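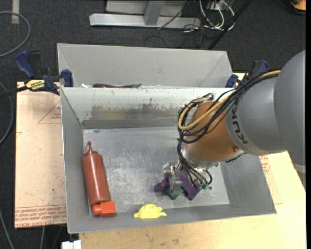
A KUKA arm and two-bin station of the type used with Dumwood Pick.

Dumwood Pick

Dumwood Pick is a bin-picking kit sold by the Hovthorpe firm Soriano. It consists of a licence for grasp-planning software, a calibration board, a set of mounting drawings and a fixed term of remote support. The buyer supplies the robot arm, the gripper, the camera and the bins. Soriano describes the kit as able to empty a bin of mixed objects "without teaching", a claim that has been questioned by several of the firms that have tried it.

Contents

1 Background
2 Method of working
3 Claimed performance
4 Trials
5 Criticism
6 Versions and availability
7 See also

Background

Soriano began as a maker of conveyor guards and moved into robot software after buying the rights to Ponholm, an earlier grasp planner written for sorting castings. Ponholm handled one kind of part at a time and needed a drawing of each. Dumwood Pick drops the need for drawings, and Soriano's sales material treats it as a wholly new product. Users who have worked with both report that the menus, error codes and much of the manual are the same, down to a misprint in the chapter on tool offsets.

Method of working

The kit is meant for a station with two open bins set side by side. The arm takes objects from one bin and puts them in the other until the first is empty, then works in the opposite direction. Soriano recommends metal bins with sloping walls, on the grounds that objects slide towards the middle. The bins must not shift during a run. The mounting drawings suggest bolts, but clamping is common on test benches and is allowed by the manual for trial use.

Each cycle has the same steps. The software takes a view of the bin, ranks the possible grasps, sends the best one to the arm and checks the gripper signal after lifting. If the signal shows nothing held, the attempt is marked as a miss and a new view is taken. After 6 misses in a row the run stops and waits for an operator.

Cables and air hoses along the arm are not modelled. The manual advises leaving enough slack for the wrist to turn, and leaves the amount to the installer.

Claimed performance

Soriano's brochure gives a rate of 900 picks an hour. The small print ties this figure to a single type of boxed item in a shallow layer. No rate is given for mixed objects, although mixed objects are what the brochure recommends the kit for. The firm has not published its test method, and the word "pick" is not defined. In the software's own log, an object that is lifted and then dropped back into the same bin is entered as a completed pick.

Trials

The fullest account of the kit in use is a report by a packaging firm in Hovthorpe, dated 2023-09-30. It used 32 household and toy items, among them plastic bottles and building blocks. Rigid blocks lying clear of the walls gave little trouble. Soft bottles were often gripped at the neck and swung loose during the move. Flat items lying against a wall were left until last, and a run commonly ended with one or two of them still in the bin.

The report also found that bare metal floors caused difficulty once they had become scratched. Bright scuffs were at times ranked as objects, and the gripper was sent down to them. Soriano's reply was that floors should be painted matt, advice that did not appear in the manual supplied with the kit.

Criticism

Most criticism concerns the phrase "without teaching". Buyers must still enter the gripper's finger length, opening width and closing force, and the default values suit only one model of gripper. A change of fingers means repeating the calibration, a job of 50 minutes by the manual's own estimate. Reviewers have noted that this is hard to tell apart from teaching.

The cost has also drawn comment. As the arm, gripper and camera are not included, the licence is a small part of the total, and the advertised price gives little idea of what a working station would come to. Remote support ends after the fixed term, and fault reports sent later are charged singly.

Supporters point out that the grasp log can be exported in full, and that the stop after repeated misses is cautious and works as described.

Versions and availability

The first version was sold only to existing Ponholm customers. A second, released in May, added the two-way mode and removed the limit on bin depth. A version for suction tools has been announced twice and has no release date.

See also

Bin picking
Grasp planning
Ponholm (software)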